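Honau, 29 de dezembro de 2022

**Flemena abre nova loja de artigos para casa em Honau**

A Flemena inaugura em julho a sua segunda loja, com 333 metros quadrados e 18 postos de trabalho.

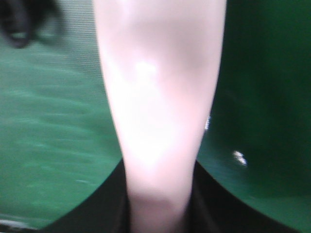
*Tom rosa-claro, acabamento liso e mate.*

A oferta inicial reúne 145 referências, incluindo a linha Hao, de uso diário.

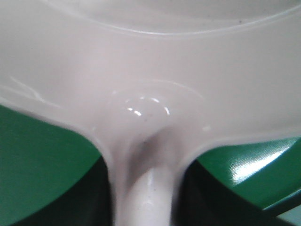 As candidaturas estão abertas na loja de Bergate. «Queremos contratar na região», afirma Lingyun Pan, diretora comercial.

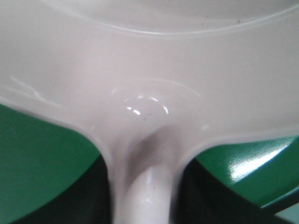
*Pormenor de plástico branco brilhante.*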